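Home & Service Robotics | Field Studies
16 min read

4. Can it tidy a kitchen bench yet?

4.1 Why we picked such a dull chore

Clearing a bench is the job we kept coming back to. Most adults can do it while talking on the phone, and every one of our 22 survey households put it in their top five chores to hand over. It is also full of small traps for a machine. Things lie on their sides, things lean on other things, and a lot of what sits in a kitchen is pale, shiny or see-through. We were thrilled to find how much a single arm with a two-finger gripper can do in those conditions, and just as keen to write down where it still comes unstuck.

The chore was broken into short jobs given in plain words: put the fruit in the bowl, lift the colander, take the bottle off the plate. Vy Giáp wrote the wording and Adjoa Issahaku checked it with people who had never worked near a robot. Their changes mattered more than we expected. "Put away" was dropped early on (even the humans argued over where "away" was) and "pick up the green one" had to go as well.

4.2 Trials and scoring

We logged 856 attempts over the whole study. An attempt counted as done if the object ended up where the words said it should, upright or not, with no help from a person. Dropping an object and then picking it up again was allowed. Knocking over a neighbour was marked as a separate fault, so a job could be done and still carry a fault. Ermanno Gatti and Ngọc Thái scored the attempts separately and then met to settle the 13 they disagreed on, nearly all of them about whether a piece of fruit was "in" a bowl when it was resting on the rim.

Scoring used two views: one from overhead, which shows how the arm sits among its neighbours, and one from the wrist, which gives a much narrower look at whatever is between the fingers. We treated them as equals at first. By October we were leaning on the wrist view for the last stretch of each reach and on the overhead views for nearly everything else.

4.3 Rims, holes and thin walls

The colander turned out to be our favourite object in the set. Its rim gives the fingers something to close on, which is a real gift compared with a smooth ball, but the grip has to be lined up well and the approach has to come down at the right spot. From high up it is an easy shape to find. Close in, the wrist camera gets mostly a patch of fine pattern with very little outline to go by.
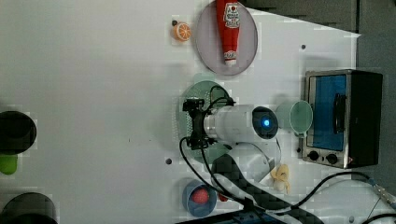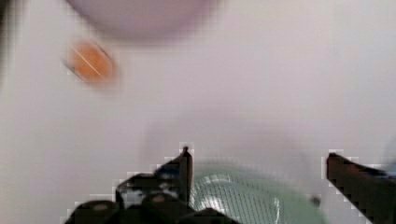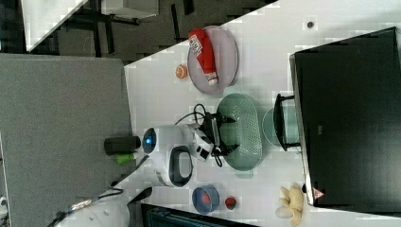 Figure 7. The bench with the arm at work, from overhead (first and third) and from the wrist (second). The orange slice is in all three views.

Round fruit was a happier story. A ball-shaped toy forgives a sloppy approach, as it tends to settle between the fingers as they close, and the bowl is a generous target. Bottles sat somewhere in between. Gripped near the middle they lifted cleanly, but gripped near one end they swung, and a swinging bottle is how most of our neighbour faults came about.

4.4 So, is it ready?

For a short list of sturdy objects on a clear, well-lit bench, we would say yes, and we say it with real delight. Brayden Gosselin ran the last block of attempts without touching the stop button once, something none of us would have bet on when we began. Speed is another matter. A person clears the same bench in a fraction of the time, and we have made no attempt to hide that in the tables.

The weak spots are the ones a home is full of: clear plastic, soft things that change shape when squeezed, and objects tucked partly under other objects. We also haven't tried anything wet or greasy, or anything with food still in it. Those trials come next, using the same wording and the same scoring rules so that the new results can be set beside these ones.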